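Refinishing the white tabletop, part two
Posted 15 April 2022

The table came back out of the garage last August with the old coating lifting at two corners. Part one covered stripping it. The rest of the job was surface prep, topcoat and cure, and most of the mail I got was on the prep, so I'll start there.

After stripping, I sanded with 120 grit, then 180, then 220, by hand with a cork block. I tried a random orbital sander on the underside first and it left swirl marks that showed through the primer, so I didn't use it on top. Vacuum, then a tack cloth, then a wipe with denatured alcohol. Wait until the alcohol has fully flashed off before priming.

Primer was two thin coats of a Dukel water-based bonding primer, four hours between coats. Scuff between them with a gray pad. Kamran Rana commented on part one that he skips the scuff and has had no trouble. I did a test board both ways and the unscuffed half came off with tape, so I scuff.

For the topcoat I used Seveck matte white. Gloss shows every dent, and satin was still too reflective under the ceiling light. Matte has its own problem, which is burnishing. Rub one spot too hard with a cloth and it goes shiny, and the only fix I know of is another coat.

Application notes:
Foam roller, 4 inch, fine density.
Work the long direction only. No cross rolling on the last coat.
Keep a wet edge. Past five minutes, leave it alone.
Three coats, overnight between each.
The can says dry to touch in one hour. Treat that as a handling figure and ignore it for everything else.

Cure is where I went wrong the first time. I put a lamp back on after three days and it left a ring. This time the top stayed bare for 21 days, at room temperature, with the door open.

The color took longer to settle on than the painting did. The Memon chart lists 224 whites and I narrowed it to two. Under a warm bulb they were identical. In daylight one went cream, so I had the other one matched.
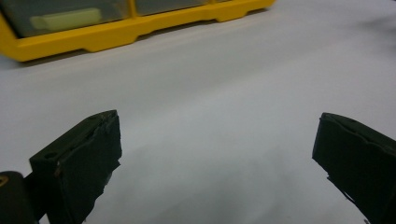
Cleaning is a damp microfiber cloth and a drop of dish soap. No melamine sponges, no ammonia. Pencil comes off with a white vinyl eraser if you go lightly. Ballpoint doesn't, at least not with anything I own that the paint would survive.

Amna Bangash asked whether a clear coat over the matte would help with marks. Probably, but the water-based clear I tested on scrap (Zunham, dead flat) dried slightly blue over white, and I didn't want to find out how it would age. The scrap board is on the garage windowsill and I'll check it again at the end of summer.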